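19 Jul 2021, block bench

Picking this up from where I left off before lunch, because if I don't write the milk paint stuff down now I'll be asking myself the same questions in September (again!).

So, the paint. I mixed the pink fresh with the Trotby powder, and it came out thin, thinner than last time, and I think the powder has been sitting with the lid half on. I strained it through a paint sock and it still left little bits in the bottom of the cup. Added more powder, waited, stirred, waited some more. It got to the thickness I like, where it slides off the stick in a sheet, but it took far longer than the label says it should. New bag next time. And I'm going to write the opening date on the bag in fat marker, which I say every time and have never once done.

The color itself I love. Heidrun calls it "old lady pink" and means it kindly, I think. It goes down brighter than you'd expect and then calms right down as it dries, so don't panic at the wet color and start throwing gray in. I did that on the first test stick and got something like putty. The stick is in the drawer with the others if anybody wants a laugh.

Things I changed this round:

- sanded to a finer grit before the first coat, only on the faces, and just knocked the corners back by hand
- two thin coats, no third
- wax on half the batch, nothing on the other half
- let everything stand overnight on the rack before handling

The rack is still a pain. The blocks stick to the slats wherever the paint has pooled underneath, and then you pull them off and get a bald stripe. I tried standing them on finishing nails, which worked fine for the big ones, but the small ones tip over if you so much as walk past. Balthasar wants to hang them from screw eyes. I said no because then there's a hole in every block, and he said fill the hole, and I said you fill the hole, and that's as far as we got. Leaving it here for the record.

On to wear, which is what I really wanted to look at. We've had one set out on loan at the Drundau playgroup and it's been chewed, dropped, stacked, driven over by a trike and I don't want to know what else. I put a few of our painted blocks out on the gray marble top this afternoon, mostly because it's the flattest thing in the building and I wanted to see if anything had gone out of true.

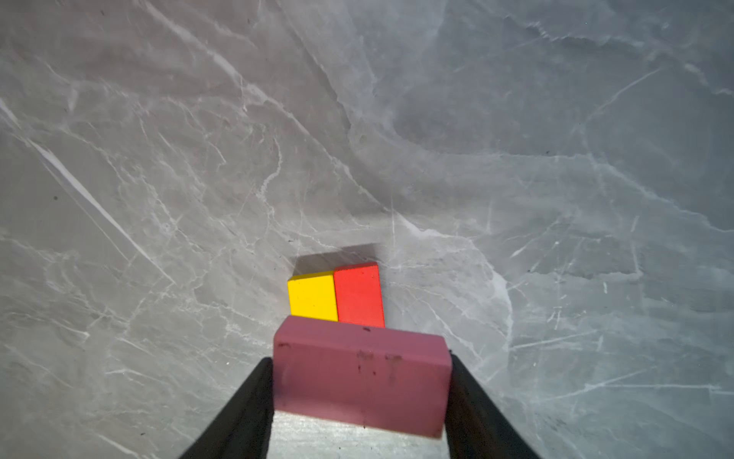 The pink has taken a beating along its front face, mostly toward the right, dark smudges and scratches in a patch, with a few fainter marks over by the left end. The edges have gone a bit uneven where the paint's worn, and honest wear like that doesn't bother me at all. I'd much sooner have a painted block that rubs away softly than one that chips in flakes, and I've had plenty of flakes out of the Gasser enamel, thank you very much. The corners are still nice and round too. What I can't tell by looking is how much of the dark stuff is dirt and how much is paint gone. Need to try a damp cloth on one smudge and leave the one next to it alone, then compare under the good lamp.

(Note to whoever does this: damp, not wet. Milk paint with no wax on it will come up on the cloth and you'll think you've found dirt when what you've found is our paint.)

Rocking test. I set each block down on the marble and press one corner, then the opposite one, and listen for a click. It's not scientific but it's quick and I trust my ears more than I trust the old straightedge, which has a ding in it from when it came off the wall. Please wipe the marble first. One grain of sawdust under there and every block you own is suddenly warped. I know this because I spent a good while last winter convinced we had a bad load of maple.

Heidrun asked whether we should move to a bought finish altogether and be done with mixing. She's got a sample can of Viva on the shelf and she's painted up an offcut with it. It's very even. Too even for me, it looks a bit like plastic, but it dried fast and it didn't stick to the rack, and I did have to admit that out loud with her standing there. I want to see what it does after being knocked around before I say anything nice in writing. So this doesn't count.

Plan for the tumbling test: an old cookie tin, one waxed block, one unwaxed, one in Viva, and a handful of bare offcuts to knock against them. Turn it by hand. 30 turns, look, then another 30, look again. Write down what you see each time even if it's nothing, and please don't do what I did in the spring and turn it while talking to somebody on the phone and lose track. Same tin for all of it, the one with the dented lid. The other one has a rim inside that scrapes.

Money, briefly, so it's in here somewhere. The order we've been asked to price is 40 sets. I don't want to say yes until the paint question's settled, and I don't want to mix for that many by hand in cups either. If we stay with milk paint we need a bigger bucket, a proper mixer head for the drill and a rack that doesn't make me swear. If we go with Viva we need the spray corner cleared out, and that means moving the bikes. Balthasar, they're your bikes.

Other bits:

The band saw is drifting again, to the left, same as before. I've marked the fence with pencil where it cuts straight for now. Don't rub it off! Blade's probably due.

The offcut bin is full. I've pulled out anything long enough for a small block and put it on the windowsill side of the lumber shelf. What's left is kindling and Heidrun has first dibs, she asked ages ago.

We're low on the 13 mm dowel as well. It's not for the blocks, it's for the pegboard, but I went to grab a length and there was one sad bent piece in the tube.

I still haven't decided about the ends. End grain drinks the first coat like nothing else, so on some blocks the ends come out a shade darker than the faces. I don't mind it, but next to each other on a shelf it looks like a mistake. Could seal the ends with a thinned coat first and let that dry before doing the rest. That's one more step on every single block, so I'd like to try it on a short run first and see if anyone besides me can spot the difference.

Damp cloth test in the morning, then the tin. If either of you gets in before me, the lamp's bulb is loose and needs a quarter turn, and the clean cloths are in the top drawer under the sandpaper.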